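Clallach Opens Shoe-Sorting Recordings to Outside Labs

Clallach, 7 July 2019. Clallach said today that it has finished the first round of recordings for Stamidar, its project to teach two-armed robots to handle footwear and other soft household goods. The set holds 3,446 recorded attempts, all made with an operator guiding both arms.

Recording began in May at the company's Barnon workshop. Operators worked in shifts of 20 minutes and repeated a short list of tasks, such as pairing shoes, moving them on and off cardboard and setting them side by side. Failed attempts were kept and labeled as failures.

"Slides are harder than they look," said Tia Sedgwick, who leads data collection for Stamidar. "They bend, they tip, and one black one looks a lot like the other when they overlap."

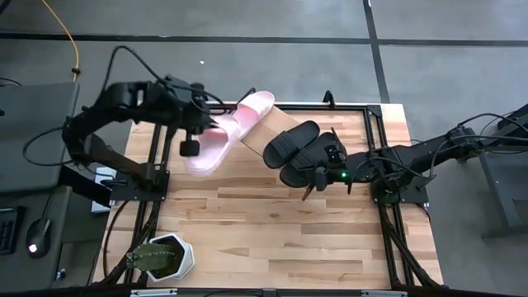

Six operators took part in the first round. Each was asked to change the starting layout between attempts so that the learning system would not come to rely on one arrangement.

Siamak Azimi, head of software, said training on the new set is under way and that results will be released with the second round. That round will be recorded at Villalba and will add laced shoes and boots.

Research groups may request access by writing to the Clallach press office.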